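Filed under: Home & Money

The water bill came to $352 this quarter, up from the usual. The toilet upstairs was running on and off, so I replaced the flapper. It cost $9 at the hardware store in Kullovbridge and took less time than finding a parking spot. I put food colouring in the tank first – if it shows up in the bowl, the flapper leaks.

I still want to check the outside tap before March.

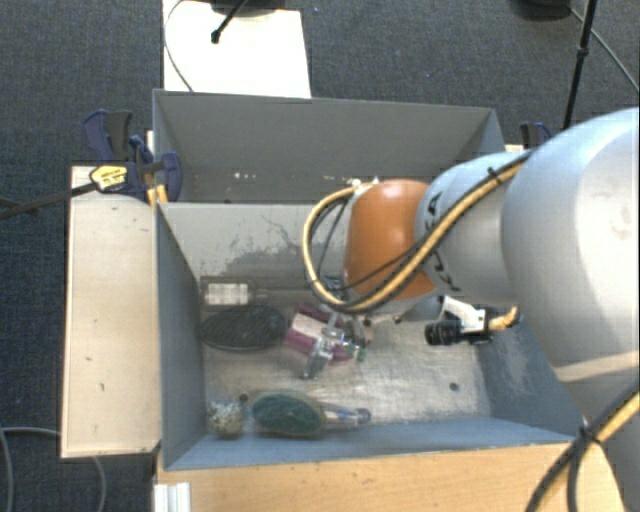
By Widad Abu Hammour | 2/26/25

Next post will be the basement drain, if the part gets here.

9 comments | Share

This site uses cookies. OK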